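Stalon Arm Kit Set-Up Guide
Section 4: Teaching the arm your room

Read this section after the base is bolted down and the power-on check in Section 3 has passed. You will need the tablet, the printed marker sheet from the accessory bag, and a clear half hour. Most people finish in 22 minutes or so the second time they do it. The first time takes longer.

4.1 Before you start

1. Check that the stop button is plugged into the base and within reach of where you will stand. Press it once, then twist to release. The tablet should show STOPPED and then READY.

2. Walk the arm's full reach with the marker string. Anything inside the string can be touched by the arm at some point, including cabinet doors that swing into it.

3. Decide which doors stay open and which stay closed. The arm stores a door in the position it sees during teaching. If you teach with a door open and later close it, run 4.3 again.

4. Look at every cord in reach. Tape down or move any cord that hangs in a loop.

5. Turn off the burners if you are setting up near a range. Do not teach or run the arm over a lit or hot burner.

CAUTION: Keep children and pets out of the room during teaching. The arm moves slowly in Teach mode but it does not stop for a light bump.

Note: The kit was tested in the Troltham and Salside demo rooms with the counter in its ordinary state. You do not need to clear everything off. You do need to leave things where you normally keep them.

4.2 Room pass

The room pass tells the arm where the large, fixed things are: counters, walls, appliances, shelves.

1. On the tablet, tap Teach, then Room Pass.

2. Stand behind the yellow line you marked in Section 2.

3. Tap Start. The arm lifts to its high position and turns through its range, pausing 18 times. Do not walk in front of it between pauses.

4. When the map appears, drag the green outline until it follows the counter edge. Small gaps are fine. An outline that cuts through the counter is not.

5. Mark any area you want the arm to stay out of. Use Keep Out for sinks, burners and windows. Keep Out areas apply to the whole arm, including the elbow.

6. Tap Save Room and give it a name.

If the map has a hole in it, the usual cause is glare. Lower the blind, or run the pass at a different time of day. Early evening works well in rooms with a window facing the work area.

4.3 Touch points

A touch point is one exact place the gripper goes to, such as a button, a switch or a latch. The kit stores up to 30 touch points per room. Start with one. A flat button on a device that does not slide is the easiest to learn on, and the buttons on a printer are a good choice.

1. Put the device on a firm surface. If it slides when you push it with one finger, put the rubber mat from the accessory bag under it.

2. Tap Teach, then Touch Point, then New.

3. Hold the two grips on the wrist and guide the arm by hand until the gripper is a hand's width from the button.

4. Let go. The arm holds its position. If it sags, go back to Section 3 and set the payload again.

5. Switch the tablet to Wrist View. Use the arrow keys to bring the closed fingertips in line with the center of the button. Each tap is a small step. Hold the key for larger steps.

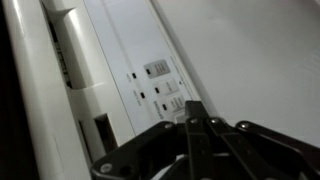 Wrist view at a printer's control panel.

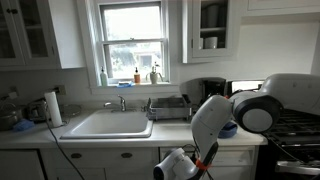 The arm at a kitchen counter.

6. Tap Approach. The fingertips move in until they meet light resistance, then back off slightly. If nothing is met, the tablet shows NO CONTACT. Move closer and try again.

7. Set the press force. Start at Low. Go up one step at a time only if the button does not click.

8. Tap Test Press. Watch the device and leave the tablet alone until the arm has backed away.

9. Repeat the test press three times. If all three register, tap Save Point.

CAUTION: Never use High force on a touch panel, a glass surface or a membrane keypad.

Note: Wrist View is mounted at an angle, so straight edges may look tilted on the tablet. Line up by the fingertips and the button, and ignore the slant of the device.

Note: If two buttons sit close together, turn on Narrow Tip in the gripper menu. The arm then keeps the fingers fully closed for the whole move.

4.4 Naming and grouping points

Use short names that say what the button does. "Printer start" is better than "button 3." The schedule screen only shows the first 18 letters, so put the useful word first.

Points can be grouped by device. If the device gets moved, you can open the group, reteach one point, and tap Shift Group. The rest will follow as long as the device was not turned. If it was turned, reteach at least two.

4.5 Messages you may see

NO CONTACT: The fingertips reached the end of the approach without touching anything. See step 6 of 4.3.

REACH: The point is too far out or too close to the base. Move the device, not the base.

ROOM CHANGED: The arm saw something that does not match the saved room. Check doors first, then run 4.2 again.

CODE 29: The wrist cable is pulled tight. Press stop, free the cable, and check that it is strapped to the lower arm with some slack at the joint.

If a message keeps coming back, write down the message and the point name and contact your installer. Customers who bought through Thibodeaux should ask for Juniper Thibodeaux at the service desk. Have the serial number from the base plate ready.

Continue with Section 5, Schedules.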